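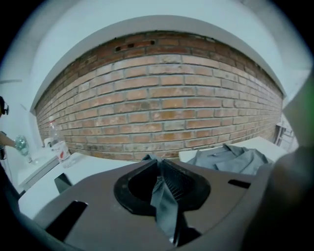
Mallet Collection Rules
README for the hand-held gripper recordings, March revision

These are the working rules for anyone recording, checking or releasing Mallet episodes. They replace the notes in the old Lilitz folder. If the two disagree, follow this file.

Contents
The release has 1,479 episodes of cloth handling on tabletops. We recorded 1,521 and held back the rest under the rules below. 864 of the released episodes use a single garment; the others use two or more.

Before recording
Wipe the lens and check that both fingers open and close fully. Put the garment down by dropping it, not by arranging it. A shirt that has been smoothed flat first makes the grasp look easier than it is.
Tell everyone in the room that you are about to start. Anyone who may come into view needs a signed consent form on file. A person who walks in without one means the episode is held back, even if only an arm shows.
Bottles and containers can stay where they are if they are clear of the working area. Glass should be out of reach of the gripper -- move it before you start, never during a take.

During recording
One episode is one task, start to finish. Failed grasps stay in. If you drop the cloth, pick it up again with the gripper. Using your free hand ends the episode, and you mark it "assisted".
Keep the tool moving at a pace the arm could match. Séverine Jacquet keeps the speed limits for each arm in limits.txt. Please ask her before changing them.

Checking
Every episode is watched by one person who did not record it. The checker looks at consent, the task label, and whether the start and end points are right. Screens, mail and ID badges that can be read are grounds for holding back.
Do not crop or blur to save an episode. We tried this on the first 100 and it caused more label errors than it fixed.

Labels
Use the garment word you are sure of. If you can't tell a shirt from a jacket, write "garment" -- the training code accepts it.

Known gaps
Most rooms have white or light tables. Wet cloth is not covered.

Removal requests
Write to Myrtle Rosenthal at Zesska with the episode number. Removed episodes are listed in removed.txt and their numbers are not used again.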